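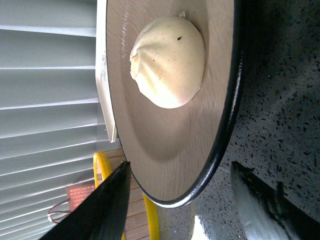
When the gripper comparison at Quinlan started in November, the plan was to spend two weeks on it. It took nine. The engineer who ran the tests, and who asked to be identified by job only, says the delay came from the food items.

"Blocks and bottles went fast," she says. "Then we got to steamed buns and everything slowed down. A bun has no flat side, it gives when you push on it, and if you leave a mark, somebody can see it."

Quinlan builds serving stations for cafeterias. It was choosing between two parallel grippers, one from Zastik and one from Flunden, both run from the same Gokeo controller. Each had a small camera at the wrist. By the end the team had logged 701 picks.

The engineer had expected the stronger gripper to win. Strength didn't matter much once the force limit was set low enough for dough. What mattered was how the fingers behaved in the last bit of travel before contact.

"The Zastik closes evenly, but it steps," she says. "At low speed you can watch it go, stop, go, stop. The Flunden is smoother and takes longer to report that it's touching something. So you pick which problem you want to write code for."

Plates caused trouble of their own. A glossy black rim throws highlights back at a wrist camera, and early on the software took those highlights for the edge of the food. The team tried lowering the exposure, which helped with the rim and made pale dough harder to pick out from a beige plate. They ended up masking the rim in software.

"I'd have used plain plates if it were up to me," she says. "But customers own the plates they own."

Camera angle was another argument. Seen at a steep slant, a round plate turns into an oval, and the fingers cover part of the view. Moving the mount back 20 millimeters showed more of the counter but made the wrist too bulky to get between trays. They moved it forward again.

She has fewer complaints about the controller. Swapping one gripper for the other took 90 minutes the first time, most of it spent on cable routing – after that it was quick.

Quinlan went with the Flunden for the food stations and kept the Zastik for cups and cartons. She would still like to repeat the bun tests with softer fingertips, which arrived after the bench had been booked for something else.

"They're in a drawer," she says. "I'll get to them."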